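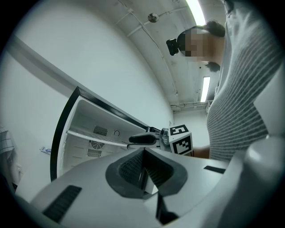 You'll never get that shelf level if you load it before the walls are dry, was the verdict from across the bench before I'd even written the day down. Fair point, and it went straight into the notes. So:

**Tuesday, August - kitchen freezer, upright**

Long overdue. The last entry on this freezer is mine and it says "do the grilles next time!" with no next time anywhere in the book. I got properly curious about the thing today and ended up writing far more than a freezer deserves, so skip to the loading part if you only want to know where your stuff goes.

First, the inside, for whoever has only ever shoved a bag in and shut the door. White plastic walls, a white shelf down low, and three grilles on the back wall. The top one has fine slots. The middle one has the fan sitting behind it (you can make out the circular pattern through it). The bottom one has horizontal slots and is the one everybody parks a bag of peas against. Off to the right of the top grille there's a little round knob that I'm treating as the thermostat. No numbers written down for it in any of our old entries, so I've stopped pretending I know what the "usual" position is. I put a dot of tape beside it and that's the usual position from now on.

### Emptying

Everything came out into the two big coolers from the Vustmont pantry. I was going to do it in one cooler and was very sure of myself about it, and then I met the bread. So much bread! Heels, mostly. Somebody has been saving heels for breadcrumbs and I support this completely, but they were in 5 separate bags, none of them closed, and the ones at the back had that dry white look all the way through. The worst went in the compost. The decent ones are now in one bag marked HEELS, with August on it.

Order that worked for me:

- ice packs first, flat, into the bottom of the cooler
- raw meat and fish next, in the tray with the lip
- vegetables on top of that, with a sheet pan in between
- bread and anything light last
- towel over the lot, lid on, and then leave the lid alone (I opened mine too often, mostly to look for the berries)

The Grustesen tubs are great in the freezer and terrible in a cooler. They're a hair too tall to stand under the lid and if you lay them on their side the lids creep. One of them let go of a bit of stock. Small puddle, wiped up, no harm done, but next time they go in the other cooler standing up with a towel folded around them.

Weighed the keepers on the kitchen scale while they were out - not for any grand reason, I just wanted to know what the odd little foil parcels were and weighing was my way of working up to opening them. The biggest was 281 g and turned out to be ginger. Peeled ginger, in foil, in one enormous lump. It'll need a saw. Label your ginger.

### Wiping down

Warm water, a spoon of baking soda, the soft cloths. No spray cleaner inside, please, it hangs around in the plastic and then the ice cubes taste like a lemon that went to school. Work from the top down. I went bottom first, felt clever, then dripped all over the clean part and got to do it again.

The grilles need a dry brush before any water goes near them. The fine slots on the top one hold crumbs in a way I wouldn't have believed, and a wet cloth just turns the crumbs into paste and pushes them through. The old pastry brush did it nicely. It's retired from pastry now, I cut a notch in the handle, so don't put it back in the drawer with the good ones. For the middle grille I kept the brush very light and didn't poke. For the bottom one I used a cotton swab in each slot, and it took ages, and I enjoyed it more than I should admit in a shared notebook.

The shelf wants a wipe along both long edges and underneath. Underneath is where the drips go and where you never look. I had a go at the corners with a cloth wrapped around a wooden spoon handle, which does the trick if you keep the cloth tight.

Then the door frame, the black one. Dark trim hides everything, so go by feel. Mine was tacky along the bottom curve. Probably juice from a bag that split, though I have no proof and I'm not accusing the berries. Two passes with the soda water and one with plain, and it felt smooth again. Dry it well afterward or the door will grab next time you open it.

Dry cloth over everything at the end, and then a second dry cloth, and then a wait with the door open. I gave it 14 minutes by the oven timer. Could have been longer. There was still a slight fog low down by the shelf when I touched it, so I wiped that bit again.

### Loading, and where things live now

I've drawn this on the card by the sink too, but my drawing looks like a bus, so in words:

**Up top:** bread, HEELS, herbs, anything that squashes. Keep it forward of the fine slots. A hand's width of air is what I went for, my hand, so a smaller hand should round up.

**Middle:** vegetables and fruit, standing on edge like files in the Grultanlow bins. I love these bins. They slide out in one piece and you can flip through the bags with your fingertips instead of digging. Nothing flat against the fan grille. If a bag slumps back onto it, take the bin out and restack it, don't just give it a shove (I know it was me who used to shove).

**On the shelf, low down:** heavy stuff. Stock tubs, the ginger boulder, meat and fish in the lipped tray. Tray goes to the front so that a leak has somewhere to be noticed.

**Nowhere:** open bags. We have clips. There is a whole jar of clips by the kettle.

Labels are masking tape and the fat marker, what it is plus the month. Write the label before it goes on the tub! Tape won't stick to frost, and it won't stick to a cold lid for long either. I redid 2 of the stock lids after the tape curled up while I was still standing there admiring them.

### Stuff I'm not sure about

The knob. I left it where it was. There's an argument going that it should come down a touch in August with the kitchen as warm as it gets in the afternoon, and another argument that we should leave well alone until there's a thermometer in there. I'm in the thermometer camp. The Sachdeva one from the dairy fridge would do if no one minds lending it overnight. Put it in the middle of a bin, not near a wall, and read it first thing before anybody's been in for milk bread.

The bins. If they go all the way back they cover part of the bottom grille. I've put a folded strip of cardboard behind them as a stop, and cardboard in a freezer is going to go soft sooner or later. A piece of plastic cutting board would be better. There's a warped one in the bottom drawer that no one would miss, I think? Shout if it's yours.

The heels. One bag is a good start, but one bag is also how it began last time. Breadcrumbs on Friday would have been my plan, except the grinder is out on loan, so they can sit until it's home. If you need crumbs before then, a grater works fine on a frozen heel. Watch your knuckles.

To pick up: masking tape, baking soda (I finished the box), a new pastry brush for actual pastry.

Added at 4 pm: both coolers rinsed and standing upside down on the rack with the lids off. The stock cooler still smells a bit of onion. Left a saucer of coffee grounds in there to see if that helps, please don't wash it up.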